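Polling place walk-through, Kotar Township Hall
Done 2021-01-23, my comments as I went

1. Entrance and ramp – OK. Ramp is salted and the handrail doesn't wobble anymore.
2. Door width, 36 inches or better – OK.
3. Voter line, room for 80 people inside – NO. I got to 18 before I hit the coat racks! Move them before the special election.
4. Extension cords taped down – OK, but the one by the Cartwright Street door is peeling.
5. Exit signs lit – one out. Same one I wrote up in November, grr.
6. Restrooms open to voters – OK.
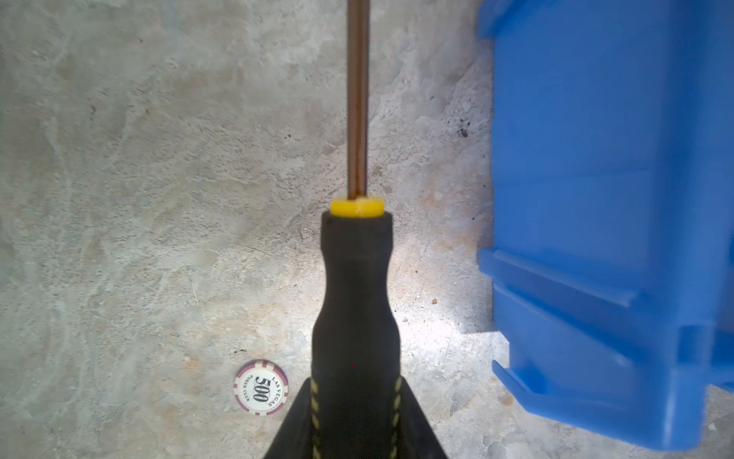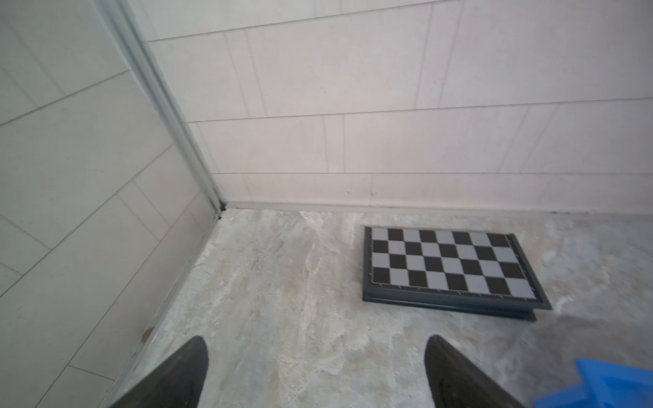
Screwdriver with the yellow collar; white wall tile.

7. Ballot box seals – OK, both of them match the log.
8. Fire extinguishers – 2 found, both tagged. The Lulleck precinct only has one, so I'm a little proud of us.
9. "No campaigning" markers outside – not up yet. I'll bring my long tape, the short one drives me nuts.
10. Emergency contact sheet – still lists the old clerk. Please swap in Diễm Tôn.

Recheck items 3, 5 and 10 before poll worker training.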